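Seltusthorpe Community Help > Home & Workshop > Tools and Machines

Can a machine tidy a desk or workbench yet?

Posted by benchrat_43

I run a small frame shop and most of my evenings end the same way. Pencils, scissors, rulers and markers are all over the bench and somebody has to put them back before we can lock up. It takes up to 30 minutes when we've been busy. My brother-in-law keeps telling me there are robot arms that can do this now and that I should stop paying a person for it. I have seen the videos, but the videos are always sped up.

What I want to know is whether a two-armed setup can pick up small things from a table and put them in a holder without someone standing over it. I don't need it to be fast. It would have all night. I also have a floor that needs sweeping, but I figure that's a separate machine.

Budget is not decided. I'd like to hear from people who have used one, not people who sell them.

Furnow
4 answers marked helpful

Short version: no, not for your shop. Longer version follows. I have worked on tabletop tidying with two arms since March, and a desk is harder than it looks.

Desk items, two arms:

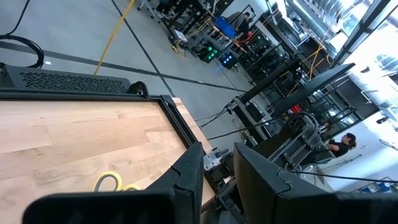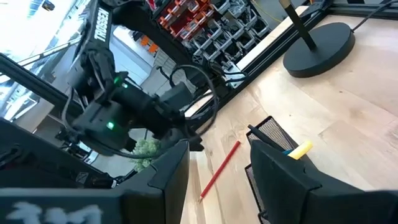
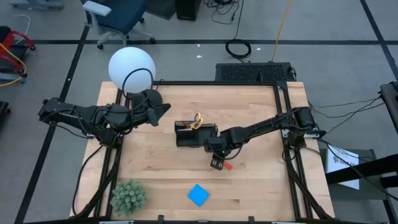
Furnow
Bench technician, member of the Workshop board

The items are the same kind you have. Scissors, a pencil, a pen holder. Each one is its own problem.

Pencils. A thin round thing flat on wood gives the fingers very little to close on. If they come down slightly high they close on air. If they come down slightly low they push into the table. A pencil also rolls when one finger touches it before the other. On our bench, out of 200 tries at picking up a pencil and getting it into a holder, 455 was the number of minutes it took, counting resets. You can do the math on what that means for a full bench. A person does it in a couple of seconds.

Scissors. Easier to grab by the handles, but then they hang at whatever angle they like, and they can swing open. Getting the points into a holder is the hard half.

The holder. A light one tips over when the arm bumps it. In the third picture the caddy is lying on its side with the scissors still in it. A person would set it upright without thinking. The machine has to know it's on its side, pick it up without dumping what's in it, and then carry on with the job. If nobody has shown it that case, it may keep trying to put things into an opening that is no longer facing up.

The other thing is how much room this takes. There's the frame around the table, the cables, the vented box on the floor that's probably the computer. You won't fit that on a bench you also cut mats on.

What does work is the same part, in the same spot, all day long. If your pencils were always in one tray facing one way, an arm could move them. But then they'd already be put away.

I would keep paying the person. Ask again in a few years. It's getting better, and I don't think your brother-in-law is wrong forever.

Drindus

Don't buy an arm. Get a magnetic strip for the scissors and a tray with a lip for the rest. Sweep everything into the tray at closing. Done in two minutes and costs less than lunch.

For the floor a robot vacuum is fine if you pick up string and wire first. Ours choked on picture wire twice.

Van den Broek

Agree with Furnow on the whole, but I'd push back a little on "no." It depends on what you count as done. If you can live with most of the things being put away and a few left on the table, that is closer than people think. If you need the bench clear every morning, then no.

Also ask who fixes it. We had an arm loading a drill press and it was fine until a cable worked loose. After that it sat for a month waiting on a part. A shop with one bench can't really have that.

Does anyone know if the ones with cameras on the wrist do better with thin stuff? I've only used the fixed kind.

benchrat_43

Thanks all. Ordering the magnetic strip. Will show the pencil numbers to my brother-in-law.

Thread last active Oct 16, 2020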